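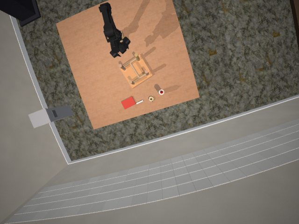

Can a robot put together flat-pack furniture yet? I run a small used furniture shop and a good chunk of my week goes to screwing legs onto things, so I'm asking for selfish reasons. My nephew says it's all solved and I should quit complaining. What I keep running into online is simulated stuff, one black arm over a little wooden stool or table with its four legs sticking up in the air and a red tool with a white handle lying nearby. Cute, and the crossbars are on there and everything, but I can't tell what that means for a real shop. Last April I did 108 dining chairs for a church hall and my wrists still hate me. Is there anything I could buy that would do even part of this? Doesn't have to be fast. It could run overnight for all I care.
Lorna Tennant

finus202
Short version, no, not for a shop your size. I worked four years at a plant that made one model of bar stool, and we had a robot cell for the legs. It was great at it! But it was great at that one stool. Every part came in on a fixture, facing the same way, and when the supplier changed the leg taper by a hair we lost two days getting the thing to behave again. You've got used furniture, which means stripped holes, one leg that's been replaced with something from a different table, glue from 1980 – all the stuff you fix without thinking about it.
The simulated work is worth following though. You can let a program try a job over and over without breaking any wood, and that's a cheap way to learn. The trouble is that a screw starting crooked is mostly something you feel in your fingers, and getting that feel right in software is hard. A arm that does fine on screen can cross-thread the first real leg you hand it.
If I were you I'd spend the money on a decent electric screwdriver with a clutch, hung from a balancer over the bench so you're not holding the weight. Then build a simple jig that keeps the seat upside down and the legs square. I made mine out of scrap in an afternoon. My wrists quit hurting in a couple of weeks, yours may be different, but it's the first thing I'd try.

ritchie_d
Robots can't even fold my towels right so good luck lol. My brother in law bought a robot vacuum and it ate a phone charger.

Arton
I'm a little more hopeful than finus202. You don't need the whole job done, you need the boring part done. A small arm can hand you parts or hold a leg steady while you drive the screw, and people do use them that way. But you have to be honest about how many hours you'd put into setting it up. I spent most of one winter teaching a secondhand arm to pick up dowels out of a tray, and it still drops some. I enjoyed it, but I wouldn't call it saving time.
Also ask yourself what the mix is. If you get a run like those church chairs every month, maybe talk to somebody who builds automation for a living and get a quote. If it's a different dresser every morning, stick with the jig and the screwdriver – and get a taller bench while you're at it, mine was way too low for years.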